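Flaldale pudding contest ends in a win for a dish nearly disqualified as soup
27/10/2023

The Flaldale milk pudding contest has a winner, which is more than could be said for it last year, when the judges ate everything and forgot to write anything down. First place went to Iddrisu Eshun for a rice and coconut pudding with cardamom, toasted cashews and a great deal of brown sugar. It was the last of 18 entries to be tasted and the only one the judges went back to with bigger spoons.

The win did not come easily. One of the judges held that the dish was too thin to be a pudding and ought to be entered as a soup, a class the contest does not have. The rule sheet asks only that a pudding "hold together in a reasonable manner." After a wait while the bowl cooled, it was tested again, and by then the rice had soaked up most of the coconut milk and the argument along with it. 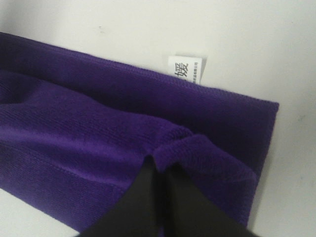 Skin, and who gets it

Baked entries had their own trouble. A proper baked rice pudding comes out of the oven with a brown skin on top, and opinion in Flaldale is split between people who think the skin is the best part and people who would like it taken away before they sit down. The judges were one short of a full set of skins by the time they reached the end of the table. An appeal for information produced a lot of looking at shoes.

Second place went to a baked pudding from the Zakaria bakery, made with short-grain rice, whole milk and a strip of lemon peel, cooked for 3 hours in a low oven. The bakery sells the same thing by the slice every May and on no other occasion, a policy that regular customers have described as cruel.
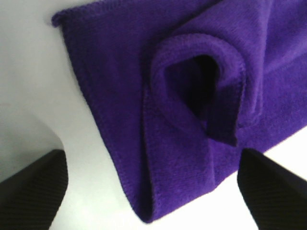

Third was a vermicelli pudding from the Birkora end of town, with saffron and raisins plumped in butter. It lost a point for having been stirred in front of the judges by two members of the same family in opposite directions. Both say they were right.

Sugar got its usual going-over. The scoring card gives ten points for sweetness without saying whether more is better, so each judge has to decide alone. One of them gave full marks to the sweetest pudding on the table and then asked for a glass of water. Jaggery was allowed for the first time this year, and 6 cooks used it, including the winner. A seventh had planned to, but hers would not come out of the wrapper in anything smaller than one piece. 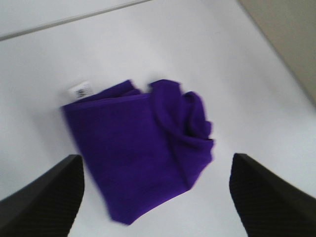
A folded purple cloth on a white tabletop.

The prize, such as it is

Eshun takes home a heavy-bottomed saucepan and a $40 voucher from Lurotex, the kitchen supply store on the main road, which also lent the hot plates. One of the hot plates had two settings, off and volcanic, and this explains the entry listed in the results as "chocolate, formerly."

The pan is a good one. Milk puddings catch on the bottom the moment a cook turns around to answer the door, and a thick base buys a little time. Several of the losing cooks picked it up, felt the weight of it and put it down again a bit slowly.
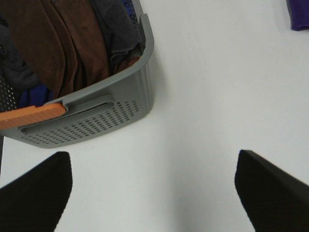
Iddrisu Eshun said the recipe had no secret beyond rinsing the rice twice and adding the sugar after the grains are soft, and that anyone calling it soup was welcome to try standing a spoon in it now. He would not say how much cardamom goes in - "enough that you notice, then a bit less."

Entries for next year's contest open in May. The rule sheet is being rewritten to include a definition of pudding, and anyone with a view on the matter can leave it in writing at the Zakaria counter. Soup will not be considered.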